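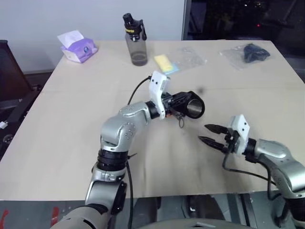
*Flondidex two-arm station, left gripper holding a black cylinder, right gripper open.*

# Flondidex two-arm station: what it costs, what to plan for

If you've come to this page you've probably already had the conversation at work where someone says "we should really get one with two arms," everybody nods, and then the whole thing lands on your desk with a budget line that was guessed at over lunch. We've been on both ends of that conversation and we're happy to help with it. The notes are longer than most catalogue pages (sorry!) but people tell us they print them out and take them to meetings, so we keep adding to them.

The Flondidex is a pair of jointed arms on a shared body, meant to work over an ordinary flat table. It's for jobs where one hand has to hold the thing while the other hand does something to it: taking a part out of a sleeve, bringing two ends together, passing an object across. If all you need is to move boxes from one spot to another, please look at the Vincze single-arm range first. It's a lovely bit of gear, it costs a good deal less, and we'd sooner sell you the right thing once.

## What comes with it

- Two arms, mounted and aligned on the body
- Two two-finger grippers, black, with pointed fingertips
- White wrist housings, fitted at our end
- Cabling for both arms, with clips and spare ties
- Controller, stop button and power leads
- Printed setup guide and a login for the Pernodard support desk

Tables aren't included. Customers are often surprised by this, and we do understand, but benches are a very personal business and freight on a table is dreadful. A plain pale top with no pattern is a good choice. Matte is better than gloss. Two panels pushed together will do perfectly well as long as the seam is level, so run your hand along it before you sign off on the furniture.

## Grippers, and the extra pair

The grippers are made for us by Gurken and they're the part of the station you'll be thinking about most in your second year. A spare pair is **$1,899**, plus freight, and I'd put it in the first order if your budget can stand it. Finance people generally find it much easier to approve one larger purchase than a second smaller one that turns up in February with an apologetic note attached.

Think hard about what you'll actually be asking the fingers to pick up. Rounded, shiny things are harder than they look. Soft things are harder again, and clear plastic bags are in a class of their own. When you write to us for a quote, send a list of your real objects, the dull ones included, and we'll tell you frankly which of them we'd expect trouble with. A tissue box, a sponge, a drink bottle with a carrying loop: that sort of list is far more useful to us than a paragraph about "general household items."

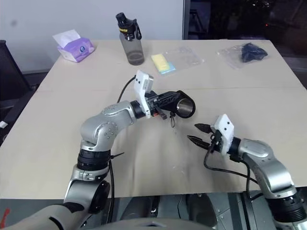
Cables deserve a paragraph of their own. Each wrist has a lead, the leads need slack for the arm to bend, and slack has to go somewhere. Allow clear space behind and beside each arm for the loops, and don't let anyone store things there, however tidy they promise to be. A replacement cable set isn't expensive but it does take time to arrive, and a station waiting on a lead is an awfully large paperweight. We suggest keeping one set per arm on the shelf.

## Room and services

Please measure the doorway. Please also measure the lift, if there is one, and the corner between the lift and the doorway. The body ships upright in a crate and we can't lay it down.

Once it's in the room you'll want:

- a level floor that you don't mind marking with tape
- enough clearance behind the body for one person to get at the fasteners
- a dedicated power outlet, not the one the kettle uses
- steady lighting, with a blind if there's a large window nearby
- a chair and a small desk for whoever is running it, outside the reach of the arms

Lighting is the one that catches people out. A window that's perfectly harmless at night can throw a bright stripe over the table by mid-morning, and a polished metal part will pick that up beautifully and cause you no end of fuss. A blind is cheap. Order it with the station.

## Timing

Our standard lead time is 21 business days from a signed order, and that covers building, checking and crating. Freight is on top, and so is installation, which takes one of our people a full day on site with one of yours. It's well worth making sure "one of yours" is the person who'll be using the thing. We've trained a fair few managers over the years who went back upstairs and were never seen near the equipment again.

The warranty is 12 months on the arms and the controller. Fingertips and cables are treated as wearing parts and aren't covered. You can extend the cover before the first term runs out, and the price is the same whether you ask early or on the last day. 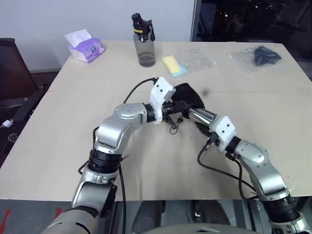

*Pernodard Equipment Guide, page 12*

## Running costs

The first service is due at 200 operating hours. After that it depends on how you treat it, and the controller will prompt you. A service visit includes the joints, the wrist fittings and a check of the cable runs. You can have it done on site or send a technician of your own to us for training, and if you've got more than one station the training pays for itself fairly quickly.

Beyond service, set something aside for fingertips, for cable ties (you'll go through more than you'd believe), and for the objects themselves. If you're working with fabric alongside hard parts, buy several of each item at the start from the same supplier. It's maddening to have a cloth piece wear out halfway through a project and find the new one is a different weight.

Staff time is the biggest figure and the one most often left off the form. Someone has to set up the table, put things back where they started and watch the arms while they work. Put a name beside it if you can.

## Getting a quote

Write to Enikő Tóth at the Pernodard equipment desk with your object list, your room measurements and the date you'd like to be up and running. She'll come back to you with a firm price, including freight to your postal code, and usually a question or two about the table. Trade-ins on older Vincze arms are considered if the controller comes with them.

Prices are before tax and were last checked Oct 4, 2026.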